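A Shelf, a Lamp and a Few Baskets
Loubna Berrada on the small pleasures of a table that works

27 March 2022

Loubna Berrada has strong feelings about baskets, and she is happy to share them before I've even got my coat off. "Pick one up! Go on," she says. "You can see what's in it from the side, you can carry it with one hand, and it goes inside the next one when you're done. What else do you want from a thing?"

She has been setting up worktables in Dernstead for years, first for a sewing room and then for people who handle small parts and odd bits of hardware. Her own storage system goes by the name Kombo, which began as a label on a folder and stuck. I had come expecting a talk about big cabinets. We spent most of the afternoon on one small shelf.

Her love of order began, she tells me, with the things that can't simply be tossed into a drawer. "Anything with contacts in it, I get fussy," she says. "All those fine metal strips lined up like the teeth of a comb. I love looking at them, I could do it all day, but I don't want a screwdriver landing on them. So the first question I ask about any object is whether it minds being on top of other things or underneath them."
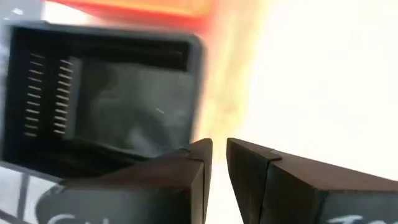 Start with the shelf

Loubna's advice to anyone with a crowded table is to go up before going out. A raised board on thin legs takes hardly any room, and the space beneath it stays open. "People buy a second table," she says. "Then they have two crowded tables and nowhere to walk. Put a shelf at the back of the first one and live with it for a month."

She likes pale wood and black metal together, mainly for the way bright baskets look against them. When I ask whether color really matters, she laughs and says it matters more than size. Her old colleague Arnout Geerts used to write everything on tape, in tiny capitals, and she never once read it. With colors she can reach for the right basket while she is talking to somebody.

"I say 'it's in the red one' and we're done," she says. "I said that on the phone to Fotini last October and she found it in no time, and she had never been in the room before."

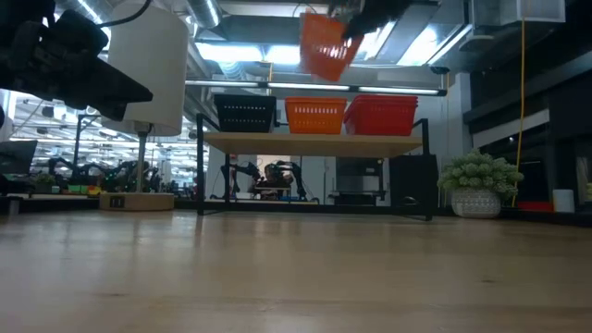 Black, orange and red along the shelf, with the lamp at one side and a plant at the other.

The plant, I learn, is not up for discussion. Neither is the lamp. Loubna calls them the two guests, and she thinks any table where people spend hours should have something on it that isn't work. She likes a tall, plain white shade and a round wooden base ("nothing that wants to be admired"), and she likes a plant with a bit of character, kept small.

Taking them down

What about when the work gets going? I had pictured her as someone who would wince at a basket out of its place. She doesn't mind at all.

"Oh no, bring them down! That's what the table is for," she says. "I had a phase where I wanted everything up on the shelf all the time, and it was miserable. You'd get one piece out, put the basket back, get another piece out. Now I let them sit wherever, crooked, I don't care. The shelf is the home and the tabletop is the street."

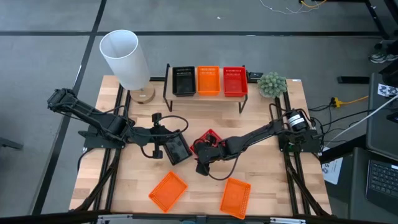 Two orange baskets down on the tabletop, and the row of three on the shelf behind them.

She keeps one rule for the end of the day: baskets of the same color go back together, nested if they are empty. Filippos Vasilakis, who shared a table with her in Bakton, wanted a chart for this. She gave him the chart, and he lost it under a pile of baskets.

Before I go I ask what she would change. She thinks about it for quite a while, looking at the shelf. "I'd like a green one," she says. "But then I'd have to decide what goes in it."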